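Speaker notes - "Keeping a cell alive" - 25 min plus questions
Natalina Zanetti. Slides with Harriet, she has the clicker copy

OPEN
Hello, thanks, name, Lovon, what I do. Keep it short. They had lunch late.
Not a talk about learning or models. Talk about the bench, the grippers, the cables. How we set the cell up in the morning and how we fix it when it goes wrong.
Ask for hands: who has lost a whole day to a connector? Wait. Most will put a hand up.

SLIDE 2 - what we run
One cell. Laundry and table tasks. Operator stands at the table with a pair of hand-held grippers, one left one right. Everything else in the room is somebody else's talk.
Say early that the pair is treated as ONE tool. Never swap a left from one pair with a right from another. We did that in the first month and spent two weeks chasing an offset that was our own fault.
Serial numbers on a card, card lives with the pair.

SLIDE 3 - morning start
Read this out slow, people write it down.
Wipe table. Lay the cloth, pull it flat, no folds under the start area.
Grippers off the charger, left first. Power on, hold still, count to ten.
Lights. Wait for the front strip on both before touching anything else.
Open and close each one, full travel, five times. Listen. A dry click is dirt in the slide, a grinding noise is a worn bush, stop and tag it.
Then zero them. Both closed, both upright, standing on the table. Not in the air!! Half our bad zeros were people doing it in the air because they were in a hurry.
Write it in the log. Name, pair, time. Paper log, yes really, paper.

SLIDE 4 - ready position
Leave this one up for a bit. Point at the hands.

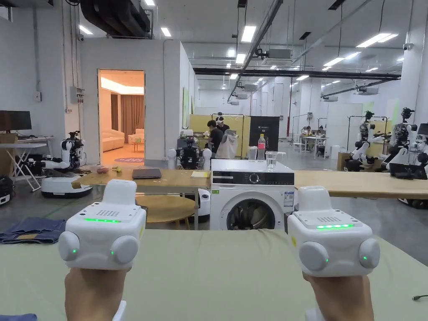 How often do you need to zero the grippers again once you've started?
At every battery change and after any drop, even a small one onto the cloth.

Upright in the hands, one each side, green strip lit on both. This is where every session starts from and it's where I want people to come back to if they get confused.
Green is the only color we work on. If one side is green and the other is not, put both down. Don't work with one.
Mention cable. Loose cable near the table gets clipped back before we go. It's the thing I nag about most.

SLIDE 5 - the washer
It's a task object but it's also part of the cell, so it gets looked after too.
Door hinge: check the screws weekly. The door gets opened far more than any door at home. Ours had done 1,692 openings when the first hinge let go.
Door seal: dry wipe only. Tried a silicone spray once, Harriet's idea (she'll laugh), and the fingers slipped on everythign for three days.
Feet: mark them on the floor with tape. If the machine walks a bit nobody sees it until the data looks odd.

SLIDE 6 - finger pads
Part people always ask about.
Pads from Kowalczyk, the softer grade. Change at 500 grasps of cloth or when you can see a shine, whichever is first.
Clean the seat before you stick the new one. Alcohol, lint free wipe, let it dry. Press and hold 90 seconds. Set a timer, everyone thinks they've held it long enough and they haven't.
Change both sides of a gripper together. One new and one old pad pulls fabric sideways, just a little, enough to spoil a fold.
Hold up the bag of old pads here. In my coat pocket. DON'T FORGET

SLIDE 7 - the Cillport fault
Story. Keep to three minutes, I always run over.
We had the same setup at the Cillport site. Right gripper dropping out, a second or so at a time, no pattern. Swapped battery. Swapped the whole pair. Still there.
Nearly 41 hours of sessions with gaps in them.
Cause was the receiver bracket, not the gripper. One screw loose, receiver turned slightly when people leaned on the table. Fix took as long as finding the screwdriver.
What we changed: bracket now has thread lock and a paint line across the screw head. If the line is broken the screw has moved. Cheap, do it on everything.

SLIDE 8 - end of day
Grippers wiped, pads looked at, on charger. Check the charge light has really come on.
Cloths shaken out, lint gets in the slides.
Faults on the sheet BEFORE you go home. "Felt weird" is fine, write that, just write it.
Spares drawer: two bushes, one set of pads, one battery. If you take the last of anything you order it. Domutard ships the bushes in a week, longer in January so we stock up ahead.

IF TIME - skip if past the 20 min mark
Battery storage. Half charge if the pair is resting more than a week.
The label printer saga. Probably skip.

LAST SLIDE
Thanks to Harriet Gallagher for the checklists and the photo of the broken hinge.
Checklist version is 18 December 2019, printed copies by the door, take one. Ask them to leave one for the next session.
Questions. Repeat each one into the mic, they couldnt hear at the back last time.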